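Do you need a proper pipette to make ink at home?

I have been making my own fountain pen ink since the winter, and since the winter people have been telling me to buy lab gear. Sizwe Swanepoel, who runs the Thursday pen evening in Larham, is the worst of them. His view is that a kitchen measuring spoon is a crime. Mine is that oak gall ink was made for centuries by people with a jug and a stick.

Still, I gave in. The list going round the group had a single-channel pipette, a stand to hang it from, tips, a beaker, a flask and a rack of test tubes. Most of it can be had second-hand if you are patient. I was not especially patient, and I paid too much for the stand – Cluloteck want silly money for what amounts to a bar and an upright.

I will give the stand this much: a pipette left lying flat on a desk rolls, and it picks up whatever was spilt there before. Hung up by its top half, with the thin end clear of the table, it stays out of trouble. A mug would not do the same job. I tried a mug.

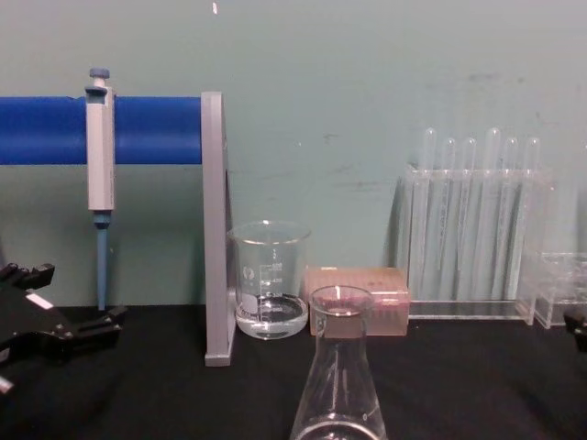

Where I part company with the enthusiasts is on accuracy. Ekene Shehu swears his blues came right the moment he stopped guessing, and he may well be correct, but he also changed his paper, his dye and his water in the same month. I mixed 9 small batches in June, some by spoon and some by pipette, and wrote with all of them. The Quansah brown was better measured properly. The rest I could not tell apart with the labels covered, and neither could Sizwe, though he has since blamed the light.

The test tubes I did not expect to like. They are cheap, you can see the colour through them, and a row of trial mixes stood side by side tells you far more than notes do. If you buy one thing, buy those and a rack.

The beaker is fine. It pours well. So does a milk jug.

As for tips, the Imano ones fit and the cheaper ones mostly fit, and "mostly" means ink on your cuff. I am still using up the cheap ones. Next month I want to try a green, and I'll start it with the spoon.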